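Progress report to the Willeo small grants panel
Teaching bench, wet lab basics, Ullari site
Saturday, July 16, 2022
From: Seo-ah Lim
Copy: Na-rae Cho

Sorry for the short sentences, writing this between two other deadlines. Headings follow your template except where I had nothing for a box. Budget sheet comes separately from Na-rae on Monday, please don't go by the one in the April folder, it has the old totals.

1. Where we are

Bench is set up and in use. It's the one along the green-blue wall, where the old balance used to be. Sink end still not plumbed, see 5. We've dropped the idea of a second bench for this round and put that money into glassware and pipettes, as agreed by email with Joretti.

Layout is settled, I think. We went back and forth on it for most of the spring. Pipette stand at the back left, beaker of water in the middle, test tube rack next to it on the right, spare droppers behind. Black cloth underneath because clear glass and clear plastic on a white top were a nightmare to find, everyone kept knocking things. Cloth is plain cotton, washes fine at 40, needs ironing or the racks rock on the creases.

2. What the bench is for (short version, long one is in the application)

First handling of liquids. Take up water from the beaker with a dropper, put it in a tube, put the tube in the rack. Then the same again with the micropipette once people have stopped rushing. Water only at this stage. Colour comes later, and buffers not before the autumn group.

Three views of the bench as it stands now, tube rack, dropper and the back row. 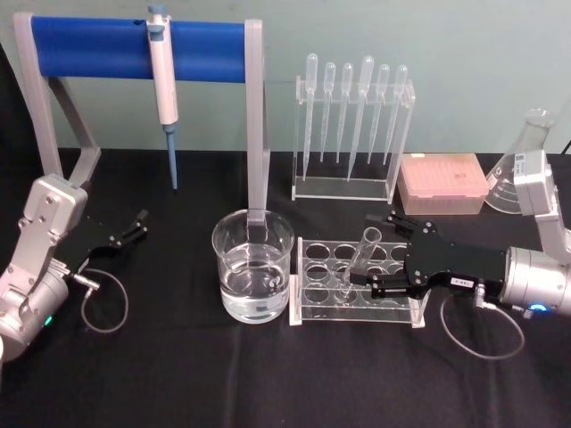
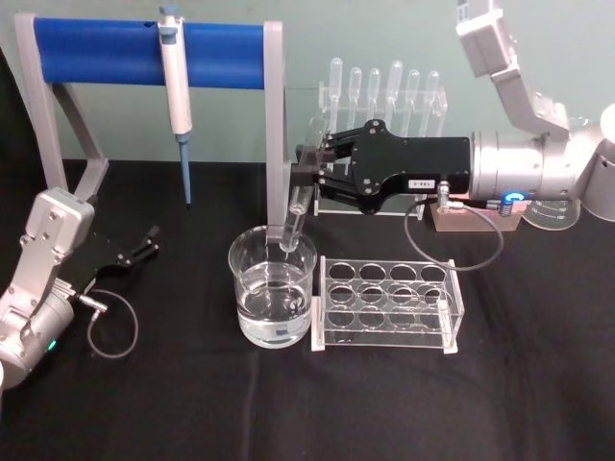
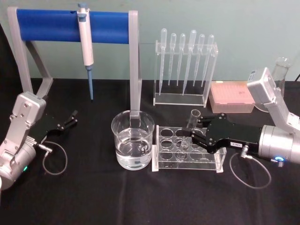 3. Equipment, item by item

Pipette stand. Good buy. The blue bar across the top takes a micropipette hung straight down and the tip stays off the cloth. Only one pipette out on it at a time for now, the others are in the drawer till they've been checked. Legs are sturdy. No complaints.

Micropipette. Single channel. Myung supplied it, with a calibration sheet, which I have filed. Service contract not signed yet, I want a second quote.

Beaker. Kept half full or a bit over. Fuller than that and a dropper going in too fast slops it over the rim, and then the cloth is wet for the next group. We now say so on the instruction card.

Tube rack. Clear acrylic, round holes. Nice to look at and you can see the bottom of the tube from the side, which is the whole point. Downside, the tube has to go through the top plate and then find the lower level, and if you come in at a slant it catches. Beginners all come in at a slant. We tried foam collars and took them out again. Current advice on the card is to stand the tube upright over the hole first and only then lower it. Slower but fewer chips.

Droppers. Live in the upright rack at the back, bulbs up, so you take them by the top and not by the stem. One rule we had to add: a used dropper doesn't go back in that rack. It goes in the tray. Sounds obvious, wasn't.

Tip box. Pink, see-through lid. Stays closed unless tips are being taken. It sits at the back next to the droppers, which I'm still not sure about, it's a long reach for shorter people and sleeves drag over the tube rack on the way. May move it forward. Na-rae says leave it, people will get used to it. We'll see.

Flask. At the back by the wall, narrow neck. Not used in the first exercise and strictly speaking it shouldn't be on the bench at all yet. It's needed for exercise three and there is no shelf to put it on (see 5 again).

4. Sessions and numbers

20 places offered in the first round, 16 taken up. The four we lost were all timetable clashes, so for the second round we're moving the start later in the day. 20 places again. Sign up opens when the bench card has been reprinted.

Feedback forms are in but not typed up. From a quick read: people liked having everything out in front of them and not in cupboards. Several wanted a picture of the layout taped to the wall so they could put things back in the right spot. Fair. Will do. A couple found the micropipette stiff, which it is a bit, asked Myung about it.

5. Problems and delays

Plumbing. Still waiting. Water is carried over from the prep room in jugs, which is fine for one beaker and a pain for anything more. Joretti have promised a date twice now, no date so far.

Shelf. Ordered in April, wrong brackets came, sent back, nothing since. Until it's up the back row of the bench is doing the job of a shelf and it's getting crowded there.

Breakages. Within what we set aside. Test tubes mostly. No injuries, accident book is clean.

Cloth. Need 2 more so one can be in the wash. Small money, will take it from consumables unless you object.

6. Next steps

Reprint the bench card with the changes above (Seo-ah)
Layout picture for the wall, laminated (Seo-ah)
Chase Joretti re plumbing, in writing this time (Na-rae)
Second quote for pipette servicing (Na-rae)
Decide on the tip box, forward or not, before the second round starts
Type up the feedback froms and send you the summary

7. What we need from you

A yes or no on moving the underspend from travel to glassware. It isn't much but I can't place the order without it, and the supplier's price only holds till the end of the month. An email will do, doesn't need to wait for the panel.

Also please confirm whether the next report should use this template or the new one. Na-rae has a copy of the new one and some of the boxes dont seem to apply to us.

Seo-ah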